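We use cookies to remember your settings. By staying on this site you accept this.

Reading time: 3 minutes

Clarkness Pottery Studio: Glaze and Firing FAQ

Who can use the kiln?
Anyone who rents a shelf or has finished the beginner course. Outside pots are accepted too, if you can tell us which clay they are made from.

How long does firing take?
Allow two weeks for a bisque firing and two more for the glaze. The kiln goes on when it is full, so a quiet month can be slower. For holiday gifts, bring raw pots in before the first week of November.

How dry does a pot have to be?
Bone dry. If it feels cool against your cheek, leave it another day or two. Thick bases take longer than walls.

How much does it cost?
Small pieces are $6 each. Larger work is charged by the shelf. A full shelf holds up to 100 small tiles, and we charge the same whether you fill it or not.

Can I fire a jug and its saucer together?
Yes, but not stacked. They go in side by side and count as two pieces.

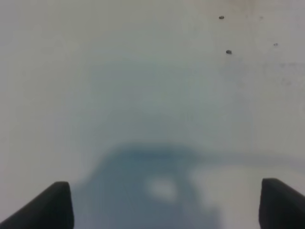
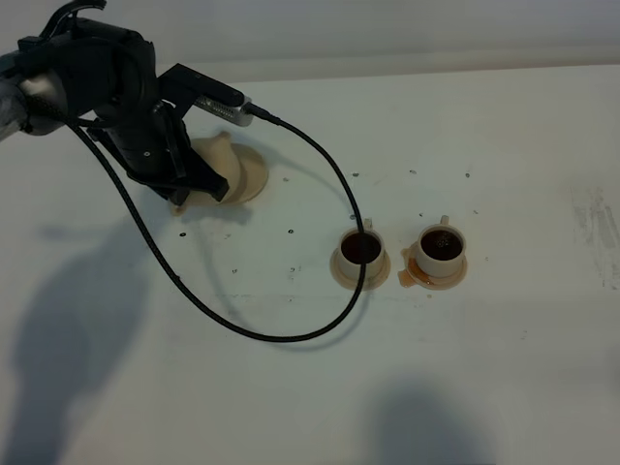
Renata Duda writes that her saucers kept warping until she stopped drying them on a plastic tray. She now puts them between two sheets of drywall, flips them every morning, and has lost only one since spring. She also asks us to say that handles should be covered for the first night - hers used to crack where they joined the body.

Is the work food safe?
Our clear and white glazes are sold as food safe. Glazes you mix yourself are your own responsibility. Crazed pieces should be kept for dry things.

What is the code on my slip?
It is your firing number. Slip 259, for example, is entered under 259 in the book by the door. Write the same number on the base in underglaze pencil.

What happens if a pot breaks?
We refund the firing fee but not the pot. If your piece sticks to the shelf, you pay for the shelf repair. Leave a clean strip at the foot and this rarely comes up.

Do you sell clay?
Yes, in buff and white. Pickup is from the Fulport Street door during studio hours.

Sign up for our newsletter to get kiln dates by email.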